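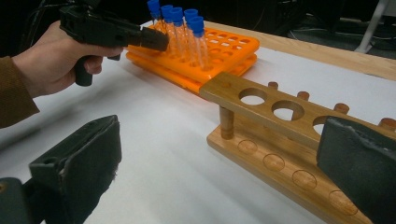
Which rack should tubes go in at the end of a session, the orange one or the wooden one? Capped tubes stand in the wooden rack, and the orange rack is for tubes still in use at the bench.

The question came in by e-mail before the meeting and the answer was agreed under item 2. It is placed first in these minutes so that people who only want the rule can stop reading.

Teaching Lab Users' Meeting, Halanard Building
14 January 2025

Present: Tamara Melnychuk (chair), Arturo Villa, Pranab Herath, Shanthi Jayawardena (minutes)
Apologies: Aleksandra Wieczorek, who sent written comments on item 3

1. Minutes of the last meeting

Accepted with one correction. The drying cabinet was moved to the Brastell room, and the earlier minutes had it in the corridor store. Arturo has changed the label on the old door.

Matters arising: the tap at the end sink has a new washer. The key for the glassware cupboard is still missing and Pranab will ask the building office for a copy.

2. Tube racks

Tamara said the tubes had been put back in a different way after almost every class last term. Groups arriving for the next session could not tell which tubes were clean and which had been left by the group before. Two classes had washed everything again to be safe, and both ran over.

Three options were discussed. The first was to keep all tubes in the orange rack, which has plenty of holes. Pranab was against this. With that many holes the tubes end up scattered, and small groups leave theirs in whatever corner was nearest to them. The second was to put everything away in boxes after each class. This was felt to be slow, and the boxes take up a shelf that is needed for balances.

The third option was to give each rack one job, and this was agreed. Tubes being worked with stand in the orange rack. Once they are washed, dried and capped they move across to the wooden rack and stay there until the next class. Anything without a cap is treated as not clean -- no exceptions, even if it looks fine.

Shanthi asked what happens when the wooden rack is full. Agreed that the extra tubes go in the drawer under the bench, capped, lying flat on a towel. The drawer needs clearing first. It has old filter paper and a broken stand in it.

Action: Tamara to write the rule on a card and tape it inside the cupboard door.
Action: Arturo to clear the drawer.

3. Bench layout and covering

The meeting looked at how the racks are set out on the bench. Tamara proposed that the two racks stay side by side with a clear strip between them, so that a tube can be lifted out of one and set into the other without reaching over anything. It was also agreed that bottles and notebooks should be kept out of that strip while people are moving tubes.

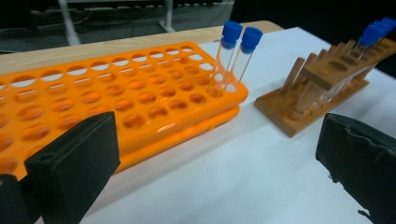
Aleksandra Wieczorek wrote that she would rather have the wooden rack at the back of the bench, against the wall, where sleeves don't catch it. In her classes people reach across for caps all the time, and she has twice had to pick tubes up off the floor. She had no objection to the rule itself.

Pranab said the wall side is hard for shorter students to reach. Arturo agreed, and added that the sockets are there. After some discussion it was decided to keep the racks side by side and to try the wooden one turned at a slant until June. If there are more spills, Aleksandra's layout will be tried next.

On bench covering, white paper is to be changed when it is stained or torn. It does not have to be changed after every class. Sheets should be folded inward and put in the paper bin by the door. Shanthi reported that the last order from Sarkar was short by one roll and that she has written to them.

Action: Shanthi to follow up the missing roll.

4. Caps and spare tubes

Arturo had gone through the stock cupboard. There are 400 spare caps and 40 spare tubes, all in the lower section. Some of the caps are an older type and fit loosely. He has put those in a bag marked "old" and asked that people not use them on anything that will be stored.

Tamara asked whether the old caps could go to the outreach group for sorting games with younger children. No objection. Arturo will check with them before handing anything over.

Pranab asked if caps could be washed along with the tubes. The view of the meeting was that caps should go in the small sieve by themselves, as they block the sink otherwise. They need longer to dry than people expect, and a cap put on too soon leaves drops inside the tube.

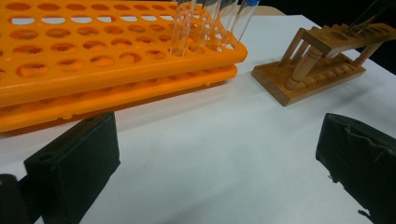
The racks also need cleaning more often than they get it. The plastic rack can be rinsed under the tap and stood on end to drain. The wooden rack should be wiped with a damp cloth and left in the open air, and it must not be soaked or put in the drying cabinet. Shanthi will add both to the end-of-month list.

5. Spending

The balance for the lab is $2,463. The only purchase put forward was a second wooden rack. Flilach has one in its catalog, but the holes may be too narrow for our tubes. Pranab to take a tube along and check before anything is ordered.

6. Any other business

The broken stand in the drawer can be thrown out unless someone claims it before Arturo clears the drawer.

Tamara reminded users to sign the sheet by the door when they finish.

The date of the next meeting will be sent by e-mail.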